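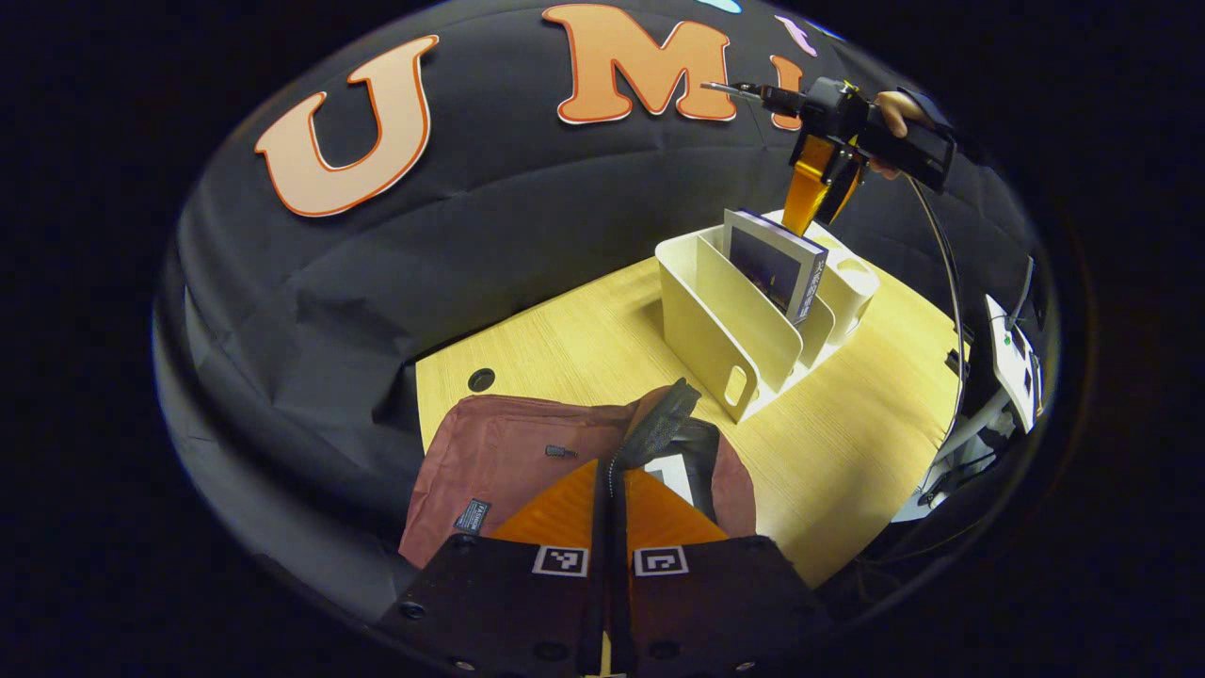 My first shift at Bilumora, they handed me two grippers on handles and told me to pack up for school.

I hadn't packed for school in over 7 years. The job was books, mainly. Book out of the desk organiser, book into the maroon bag, bag zipped, do it again. Whatever my hands did, Olier would learn. Olier was the robot, and it lived out the back at the Skamen site, and I wasn't allowed to meet it until I'd done 90 good ones (which I thought was a bit rich, considering I was the teacher!).

You'd reckon anyone could lift a book. Try it with a pair of orange fingers! I squeezed too hard, I came in crooked, I knocked the organiser sideways and swore, and then worried Olier would learn that too.

By lunch I'd slowed right down. I started squaring each book up before I let go, the way Mum used to, with a little pat on top. It wasn't in the instructions. I just liked it – and my hands kept doing it.

I got to 90 close to the end of winter, in August, and they walked me out the back. Olier picked up the book, wobbled a bit, and slid it into the bag. Then it stopped, lifted one arm and patted the top.

"We've been trying to work out what that's for," said the engineer.

I told her it was so the book didn't get creased. She wrote it down.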